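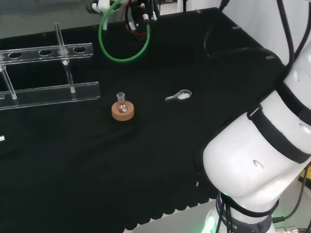
Acrylic racks, cork rings and a black table - am I overdoing it?

Glassware & Storage > Setups
Started 19 Sep 2020

slowfilter
So I finally got tired of my separatory funnels living in a shoebox wrapped in dish towels and went all in on stands. Clear acrylic for pretty much everything that goes upright, a cork ring for the little round-bottom flask, and a black cover over the whole tabletop with that wavy edge hanging at the front. I love how it looks! Glass on black is so easy to see compared to the white melamine I had before, where I knocked something over every other week.

My one complaint is that clear racks on black do a bit of a vanishing act. The edges shine and the rest kind of melts away, and I've set a tube down next to a hole more than once. Small clear things are worse. My weighing spatula is transparent too, and if it weren't for the glint on the scoop I'd have swept it off with my sleeve by now.

The funnel stand is the piece I'm happiest with. It's a flat plate with big round holes, on a clear rod, and there's a collar where the rod goes through. The frosted plastic funnel sits in it nicely with the stem hanging free underneath, so I can slide a beaker in. It came from Bunach and took forever to ship, all of August basically.
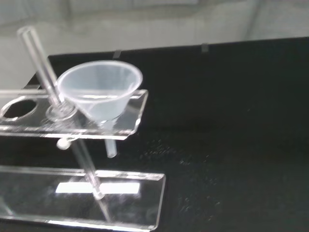
mortarandpebble
Acrylic is fine until the first time you wipe it down with acetone, then it's cloudy for life. Ask me how I know. I went back to wood for funnels and I don't miss the shiny stuff at all. A wooden stand also doesn't creep across the table when you bump it.

kettlewitch
Hard disagree on wood, sorry. Mine soaked up a spill of walnut dye and now the whole shelf smells like a wet dog. Acrylic wipes clean with soap and water and that's all I ever put on it. How tight is the collar on yours, slowfilter? I had a Clivska one that slid down the rod if you looked at it wrong.

slowfilter
Mine holds! I wouldn't hang anything heavy off it, but a plastic funnel weighs nothing. And point taken on the acetone, mortarandpebble. Soap only over here from now on.

The long rack is the one I keep going back and forth on. It's a row of round holes along the top and I've been using it for the pieces with stopcocks, with the knobs all turned out to the same side so I can reach them. I leave an empty hole or two between pieces when I can - they clink otherwise, and that sound takes a year off my life every time. 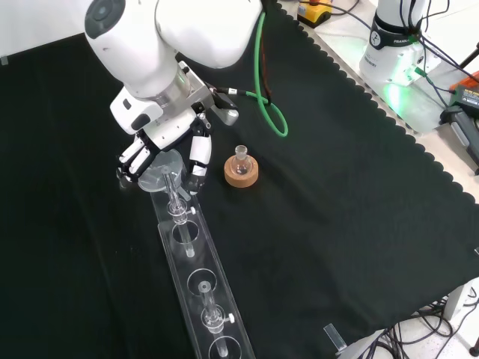 I tried filling every hole once, just to see, and it was miserable. You can't get your fingers around one piece without nudging its neighbor, and the taps end up fighting for space. So it's a big rack that holds less than it says it does. I'd still buy it again, I think? The other one I looked at was a Reltomau with 11 smaller holes, and my bigger stuff would never have gone in.

mortarandpebble
Spacing them out is the right call. I'd put a strip of painter's tape along the front edge of the rack too, so you can see where it ends. Ugly, but it works.

slowfilter
Tape on my pretty rack, you monster. (I'll probably do it.)

Okay, the cork ring. Best cheap thing on the table and I won't hear otherwise. The 100 ml flask I used to own died rolling off a folded washcloth, and the little one I have now just sits in the ring with its neck up and stays put. I bought a bag of 3 sizes and use the smallest the most. They do pick up stains, and I've seen people wrap them in foil, which looks fussy to me.
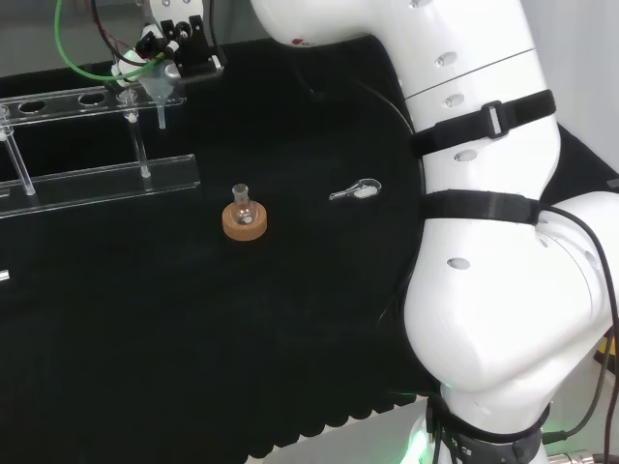

kettlewitch
Foil isn't fussy, it's two seconds! Cork crumbles at the inside edge after a while and then you get specks on the bottom of the flask and on whatever you set it on next. I switched to rubber rings for anything I weigh and kept cork for drying and storage.

mortarandpebble
Rubber rings grab the glass, though. I've lifted a flask and had the ring come up with it, then drop off halfway to the scale. Cork every time.

benchmouse
Lurker here, post 1173 in this section by my count of the index page and the first one that made me want to buy a tablecloth. Does the black cover show dust? I have a gray cat.

slowfilter
Oh it shows everything. Dust, salt, cat, toast. I go over it with a lint roller before I set out glass, and there's a spare cover from Wan in the drawer for when I can't face it. With a gray cat I'd maybe look at dark green.

kettlewitch
Or lock the cat out. Round-bottom flasks and paws, no thank you.

benchmouse
She opens doors. Dark green it is, and I'm ordering the cork rings tonight.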